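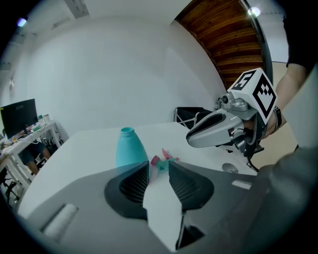 Hand-held gripper at the bench, with the spray bottle open and its trigger head on the table.

Workshop Tips – Care of Hand-Held Grippers
Bronongate Technical Services, Saturday, July 3, 2021

Finger pads collect dust and skin grease, and a greasy pad lets smooth plastic slip. Users of the Jillora bench are asked to clean the pads after every 20 grasps of a bottle or similar object.

Open the jaws fully before starting. Spray the cleaner on to a folded cloth, never on to the gripper itself, and wipe each pad from base to tip. Leave the jaws open for 18 minutes. Keep liquid away from joints, screws and cable entries.

Marker patterns should be wiped with a dry cloth only. A scratched or lifting marker must be replaced before the tool is used again – tape is not an acceptable repair.
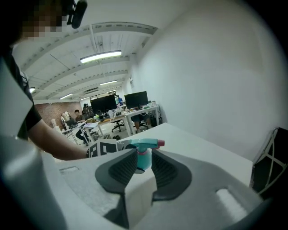

Can the pads be washed in the sink?
Pads that have been taken off may be rinsed in lukewarm water with a little washing-up liquid, then dried flat overnight. Fitted pads should be wiped only.

Check the finger screws weekly with the short key from the Moulin drawer. Tighten until snug and close the jaws by hand; both fingers should meet evenly. Spare pads are held in stores under part number 965.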